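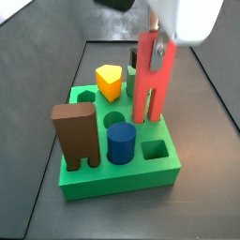
*The shape-sorting board at Rivholm, with the brown arch, the blue cylinder and the yellow pentagon block standing on it.*

## Toy checker and repairer, part-time

Grondatia runs a toy lending library from the ground floor of the Rivholm building. Families borrow puzzles, sorting boards, train sets and board games for four weeks at a time. We need one more person at the returns desk, starting in November.

Most of the work is checking what comes back. You open each bag, compare the contents with the card, clean the pieces and put the set back on the shelf. Shape sorters take the most patience. Blocks go missing, or a block from another set turns up in the bag, and the only sure test is to try each one in its hole. On a busy afternoon we take in more than 70 items.

**What you will do**

- Check and clean returned toys
- Sand, glue and repaint pieces that can be saved
- Match stray blocks to their boards from the spare parts drawers
- Write up missing pieces on the card and in the loans book
- Help at the counter when there is a line

**What we are looking for**

You should be good with your hands and able to stay with small, repetitive work. Experience with simple wood repairs is useful — we can teach the rest. You need to tell close shades of paint apart under indoor light. You will be lifting boxes and talking with parents and young children, so a background check is required before you start.

**Hours and place**

Two afternoons a week, 2 p.m. to 6 p.m. There is a paid training period at the start, when you will work next to Orestis Rallis, who looks after repairs. The bench is in the back room on Triantafyllou Street. Street parking is limited to 45 minutes, so most of us come by bus or bike.

**How to apply**

Send a short letter to Guangming Zou at the Grondatia office, or leave it at the counter. Tell us about something you have repaired and how you did it. A resume is welcome but not needed. People we invite in will be given a mixed bag of returns to sort at the bench, followed by a short talk. We pay for that time as well.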